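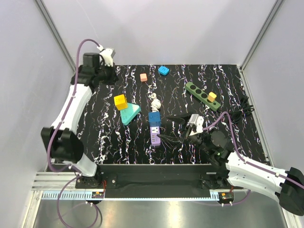

Jatham Black Tabletop: Frequently Asked Questions

What does the pattern look like?
It is a marble-like pattern on black, with thin, jagged white veins. There are small purple and orange tints in it too. They are easy to miss in a small photo, so order a sample if color matters to you.

How much does it cost?
The standard size is $129. Samples are free – we send up to two per household.

Will mine match the one in the photo?
The colors will. The veins fall differently on each top, and we can't reserve a particular one.

How do I clean it?
Use a soft cloth, warm water and a little dish soap. Dry it afterward. Dust and fingerprints show more on black than on our Yeon tops, which are light gray. Don't use scouring powder or steel wool.

Can I put a hot pan on it?
No. Use a trivet.

Can I leave a power strip on it?
Yes, as long as the surface is dry and the strip isn't covered. Some rubber feet leave marks over time. Lift the strip when you clean and wipe underneath.

How much weight will it take?
Up to 300 pounds, spread evenly, on a frame that supports all four sides. If you are using your own legs, write to us first with the measurements.

Does it fit the Havix frame?
Yes. The holes are already drilled and the screws come in the box. Allow 15 minutes and have a second person help you lift it. It doesn't fit the older Kisham frame, which has a different hole spacing.

Can I cut it down to size?
We don't recommend it, and a cut top can't be returned. Custom sizes are handled by Noura Jaber in the workshop – use the contact form and put "custom top" in the subject line.

What if it arrives chipped?
Keep the packaging and send us a photo of the damage within 15 days of delivery. We will replace the top and arrange pickup of the damaged one.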